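4 October 2021

Texture randomization, run 4 on the Kindcombe sim. Wrist view only. Walls and floor get a new material each episode, gripper model left alone. 3243 episodes rendered, 965 held back for eval. 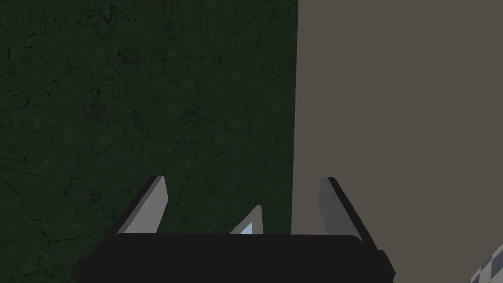
Policy trained on plain walls still drifts when the background is busy. With randomized materials the drift is smaller, but the first 100 steps are noisy. Want to know if that's the learning rate or the seed.

To do: rerun with fixed lighting, same seed. Copy the configs to the Irnley drive before the next batch.

Bemside Robotics Lab notebook | Contact | Back to top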